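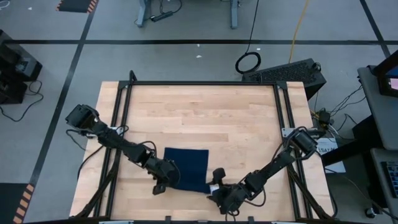 Do you really need to wash new clothes before you wear them?

My mother washed everything before it touched us. Socks, school shirts, a swimming costume once. I carried on doing it for years without asking why, in the same way I still won't put shoes on a table. Then in February I bought four plain T-shirts from Drellora, found a little card in the parcel telling me to "wake the fibres" with a first wash at 30 degrees, and something in me dug its heels in. Wake them from what?

So I went looking for a proper answer, and mostly I found people selling detergent.

The sensible case goes like this. New clothes can have leftover dye in them, and finishes put on to stop creasing or to make the cloth feel nice in the shop. Some people's skin reacts to those. If yours does, wash everything first and ignore me. Dark cotton can also rub off on a pale sofa, and I have a cushion that proves it. Fine. I accept all of that.

What I don't accept is the rest of the pile. I read that new clothes are "filthy" on a page that wanted £12 for a bottle of pre-wash. I read that you must soak black jeans in vinegar to lock the colour in, then read the same thing about salt, then about both together. I tried the vinegar on a pair of black jeans and they came out smelling like a chip shop and faded at the knees just as fast as the last pair. One pair of jeans is no kind of test, I know. But the people telling me it works hadn't done even that much, as far as I could see.

Rami Nasrallah, who I used to share a flat with and who has very sensitive skin, told me he washes new things twice and swears by it. I asked whether once had ever failed him. He said he'd never tried once.

Then there is shrinking, where I think the labels are a bit cheeky. The Drellora shirts said "pre-shrunk". I measured one from collar to hem before the first wash and again after, and it had lost nearly two centimetres. I wrote to them. The reply, order number 3488 in the subject line, said that "natural movement of the cloth" was normal and offered me 10% off my next order. I haven't placed a next order.

If a shirt is going to shrink, though, when would you like to find out? Before you wear it means you've lost the chance to send it back. After you wear it means the same. The wash-first advice makes no difference at all here, yet it gets trotted out as a reason every time.

Where I've ended up is dull. Underwear and bedding get washed first, plus anything dark that I'd sit on something pale in. Towels too - they don't dry you properly otherwise, and I'd noticed that long before I read it anywhere. A coat, no. A jumper, no, unless it smells of the warehouse. The jumper I'm wearing now came straight out of the bag and I am, so far, alive.

Afaf Najjar left a comment on my last post asking about baby clothes. I'd wash those, and I'd skip the special baby powder that costs three times as much until somebody can tell me what's in it that isn't in the ordinary unscented one. I did ask in the shop. The answer was "it's gentler", and when I said gentler how, I was shown the picture of the lamb.

Next week, fabric softener, about which I have already made up my mind.

Contact | © The Unironed Shirt | Back to top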